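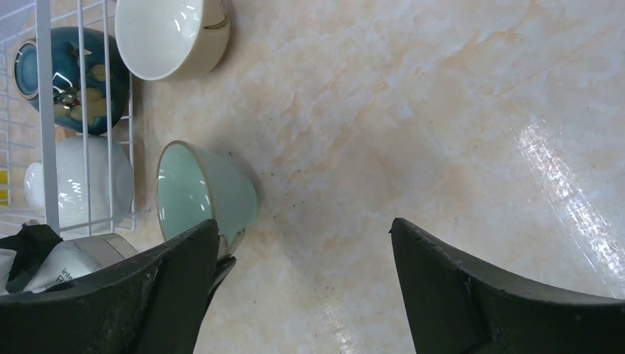 Figure 4. Glossy marble-patterned countertop with small dark specks and crumbs.

Section 4: Cleaning and resealing the countertop

This section covers routine cleaning and the yearly resealing of countertops supplied with the Clodidex surface kit. It applies to polished finishes only. For honed finishes, see Section 5. If your kitchen was fitted under the Lelledley apartment program, check the label inside the sink cabinet first — some of those tops were sealed at the factory and must not be resealed in the first 2 years.

4.1 Before you start

You will need:
Clodidex Surface Wash (the concentrate, blue cap)
Clodidex Top Seal, one 190 ml bottle
Two clean microfiber cloths, one for washing and one for buffing
The foam applicator pad from the kit
A soft plastic scraper
Painter's tape

One bottle of sealer covers a standard galley counter. Order a second bottle for an island or an L-shaped run.

CAUTION: Do not use vinegar, lemon juice, bleach or scouring powder on a polished top. Acids and abrasives dull the finish, and the damage cannot be buffed out by hand.

4.2 Daily cleaning

1. Move dishes and small appliances off the area to be cleaned.
2. Brush crumbs and grit into your hand or a dustpan. Do not drag them across the surface with a wet cloth.
3. Add one capful of Surface Wash to a bucket of warm water.
4. Wipe the counter in straight, overlapping passes. Rinse the cloth often.
5. Dry with a second cloth. Water left to dry by itself leaves rings, which show most under a window or a pendant light.

Note: Part of the pattern may look like dirt. If a dark speck does not move after two wipes, run a fingernail over it. A speck that feels level with the surface is usually part of the pattern. A raised speck is residue and can be lifted with the plastic scraper.

4.3 Checking the seal

Do this check every August, or sooner if spills have started to leave marks.

1. Pick a spot near the sink, where the seal wears first.
2. Put a spoonful of clean water on the surface.
3. Wait 20 minutes, then blot the water with a paper towel.
4. Look at the spot from a low angle. If the color has darkened, the top needs resealing. If there is no change, repeat the check next to the stove.

4.4 Resealing

Plan to have the counter out of use overnight. Saturday evening suits most households.

1. Clean the whole counter as described in 4.2 and let it dry for at least two hours.
2. Tape off the backsplash, the sink rim and the edge of the cooktop.
3. Open a window. Shake the sealer bottle well.
4. Pour a small amount onto the foam pad. Do not pour sealer straight onto the counter.
5. Work from the back edge toward you, in sections no wider than your arm can reach.
6. Let each section stand for five minutes, then wipe off all the sealer that has not soaked in.
7. Buff with a clean, dry cloth until the surface no longer feels tacky.
8. Remove the tape while the edges are still soft.
9. Leave the counter uncovered until morning.

CAUTION: Sealer that dries on the surface leaves a cloudy film. If this happens, wet the area with a little fresh sealer, wait one minute and buff again. Do not scrape it.

CAUTION: Lay used cloths flat outdoors to dry before throwing them away. Do not leave them bunched up in a bin.

4.5 Stains and chips

Oil: Cover with baking soda paste, lay plastic wrap over it and leave overnight. Rinse and dry, then repeat the check in 4.3.

Coffee or tea: Use Surface Wash undiluted on a damp cloth. Rinse at once.

Small chips: Fill with the Fallahi repair stick in the closest shade — Cream and Sand suit most of the lighter patterns. Chips wider than a pencil need a fitter.

For service, write to the Cerkivport parts desk and quote the batch number from the sink cabinet label.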